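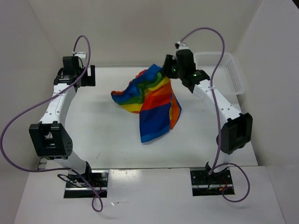

Dish cloths and hand towels, continuing the thread from last month on how people fold and store them. I have been through most of the linen closet now and have changed my mind about a few things, mainly the striped ones. A cloth with rainbow stripes is easier to square up than a plain one, as the bands run straight and you can lay one band over itself. It still has to be opened out first. When it is in a heap like the one on the white table, with the dark blue part hanging down and a corner held up, the quickest way is to find the next corner along the same edge and pull the two apart until the bands run level. Then lay it down and fold.

On 14-inch versus 18-inch I have no opinion. Ours are all sorts.

Someone wrote earlier in the thread:

> I have the Felska shelf unit, the narrow one, and the
> towels will not stay in a stack on it. They slide out the
> front whenever the door opens. I fold in half, in half
> again, then in half again, which makes a square. Should I
> be rolling them? My sister rolls everything and her
> closet looks fine but I can never tell which ones are the
> good ones. Also, does anybody put them in a basket? I
> tried wire and it snagged the loops.

I tried rolling for most of June and went back to folding. Rolled towels take up more of a shelf and they come loose when you pull one from the bottom. If yours slide, I would change the last fold. Fold in half the long way, then in thirds, and put the folded edge toward the door. The stack leans back a little and stays there. It helps to stop at eight or so per stack.

For baskets, get plastic with a smooth rim. A white one with mesh sides does fine for small cloths. You can see how full it is and the air gets in. I would not use wire for anything with loops, same as you found. I had a Skulari wire bin that pulled threads out of two bath mats before I moved it to the garage, where it holds extension cords.

The way I have it set up now:

Top shelf, bath towels, folded in thirds.
Second shelf, hand towels and the Nilsuwan tea towels, which are thin and get their own stack.
Third shelf, basket of cleaning cloths, folded once and stood on edge like file folders.
Floor, rags, in a bag.

Standing them on edge was suggested here a while back and I was slow to try it. It works for anything up to the size of a dish cloth. Larger than that and they flop over unless the basket is packed full.

As for telling the good ones apart, I keep the striped cloths for the kitchen and the plain ones for the bathroom and floors. That way whoever does the laundry can sort without asking. Before that I marked the corners with a laundry pen - it faded after roughly 30 washes and I had to do it over.

One question of my own. The Faltard folding board that was mentioned in the spring, has anyone used it on towels? The one I saw was made for shirts. I have 40 hand towels to get through for the church kitchen and would like them all the same width, but I don't want to buy it if it only does shirts. A piece of stiff cardboard has done the job so far, though it is getting soft at the corners.

I can measure my shelves if anyone wants the depth for comparison.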